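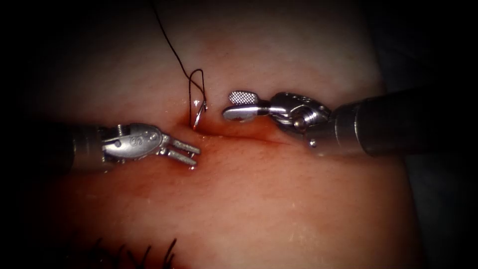
A shallow incision on a skin-like pad, with an instrument on each side.

Search this site Go

Your Stitches at Home: Frequently Asked Questions
By Trinidad Pascual, Marnine Clinic
April
163 shares | 11 comments

Can I shower?
Yes, after the first day, and your family will thank you. Let the water run over the area and pat it dry. Baths, hot tubs and the Inel community pool are off the list until the stitches are out.

Do I need to put something on it?
Plain petroleum jelly and a clean bandage. Your aunt's ointment from 1994 can stay in the drawer.

How long do they stay in?
On the face, often less than a week. Over a knee or elbow, up to two. Your discharge sheet has your own date on it, and the sheet wins any argument with this page.

Can I take them out myself?
People do. We meet them afterward. Removal takes around 4 minutes at the Mangubat Street desk, walk-ins welcome until 5 p.m.
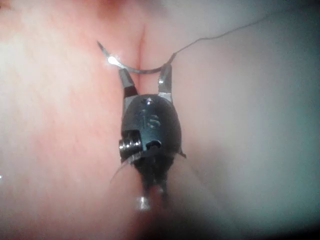 Curved needle held at the tip of one jaw.

Why is the needle curved?
We get this one a lot, usually from people trying not to look at it. A curved needle can go in one side and come up the other without much digging around.

It itches. Is that bad?
Itching is common while skin heals. Scratching is also common, and we'd like less of it. A cool cloth over the bandage helps.

What should I call about?
Spreading redness, pus, a fever, pain that gets worse, or edges that pull apart. Bleeding that won't stop after ten minutes of firm pressure is a trip to the ER – please don't leave us a voicemail about it.

Will I have a scar?
Probably a small one. Keep it out of the sun for several months and it should fade. The story of how you got it tends to grow over the same period.

Where do I park?
Behind the Endix building. The lot is free on Sunday, when we're closed.

11 comments | Share this page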